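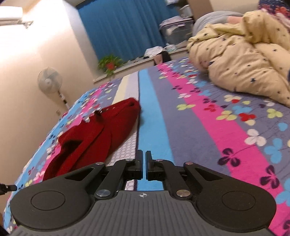 Visita a la planta de ropa de cama de Potutex

La visita estaba convocada para el 17 de junio a primera hora y la condujo Agata De Luca, responsable de acabados. Asistimos Gerardo Serra, Odair Batista y quien firma estas notas. El interés era concreto: ver cómo se prepara una sábana estampada de dibujo grande, de franjas a lo largo y flores, desde el rollo hasta la cama de muestra.

Recepción de tejido

El tejido llega en crudo, enrollado sobre tubo de cartón, y se almacena en horizontal. Antes de entrar en producción se corta una tira de cada rollo para comprobar gramaje y encogimiento. El ancho útil se mide en tres puntos y se anota en la ficha. Los rollos que quedan por debajo de la tolerancia pasan a fundas de almohada, donde el ancho importa menos.

Estampación

La colección que se estaba preparando se llama Brelus y sale en agosto. El dibujo combina bandas longitudinales con una zona floral. En la variante que vimos montada hay una franja lisa azul celeste cerca del centro y, junto a ella, otra blanquecina tirando a lila con una trama de panal. Al otro lado, el fondo pasa a un morado pizarra, atravesado por una banda rosa magenta muy viva. Las flores recuerdan a un trébol, van sobre tallos finos y oscuros y aparecen en varios colores: morado oscuro, blanco, azul claro, rojo y verde amarillento.

Desde el punto de vista técnico, lo delicado son las franjas. Una flor desplazada un par de milímetros no se aprecia. Una franja lisa que se tuerce se nota desde la puerta, sobre todo en una cama vista desde los pies. De Luca explicó que el control de rectitud se hace dos veces, a la salida de la máquina y después del lavado, y que el segundo control es el que más piezas aparta.

Preguntamos por el magenta. Según la planta, es el color que más ensayos de solidez ha requerido en esta colección, en particular al frote en húmedo. Se hicieron cuatro formulaciones antes de aprobar la definitiva. No se nos facilitaron los valores del ensayo.

Corte y confección

El corte se hace por capas, alineando las franjas con una marca en el orillo. La mesa es larga y el operario trabaja solo, con un segundo puesto para retirar retales. Los dobladillos se cosen con hilo de un único tono para toda la sábana. Batista observó que sobre las bandas claras ese hilo puede resaltar. La respuesta fue que cambiar de hilo por zona encarece la pieza y que el dobladillo queda remetido en el uso normal.

Las bajeras llevan goma perimetral y se prueban sobre colchones de distinta altura. Se revisan 80 piezas por turno a plena luz, con el tejido tensado.

Sala de muestras

La última parte del recorrido fue la sala donde se hacen las camas. El procedimiento está escrito en una hoja pegada a la pared y es breve:

Centrar la sábana por la franja azul.
Remeter primero los pies, después la cabecera.
Tensar los laterales sin deformar las bandas.
Alisar desde el centro hacia fuera.

Serra hizo la prueba y necesitó repetir el lateral derecho, con la banda rosa ligeramente curvada. Con este dibujo, cualquier tensión desigual queda a la vista.

Observaciones

El horario se cumplió. Faltó tiempo en estampación, que merecería una visita propia con la máquina en marcha; ese día estaba parada por limpieza de rasquetas. Quedan pendientes de recibir la ficha de composición y las instrucciones de lavado definitivas. Ilaria Melis las ha solicitado por correo y las adjuntará a estas notas cuando lleguen.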